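Does a puffy jacket need its own storage system?

Somell wants me to believe it does. Their compression bag promises to shrink winter down to the size of a paperback, and after 20 minutes of kneeling on one I had a hard blue brick that wouldn't fit on the shelf. I'm back to folding on the bed - sleeves in, then 2 folds up from the hem.
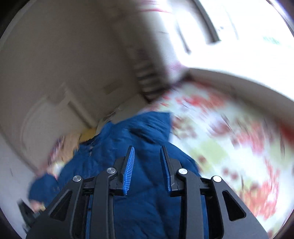 Bahrami wrote back that folding flattens the quilting just as badly, and a hanger is the only fair treatment. Maybe. My closet rod is full until July, so the flowered bedspread stays my folding table.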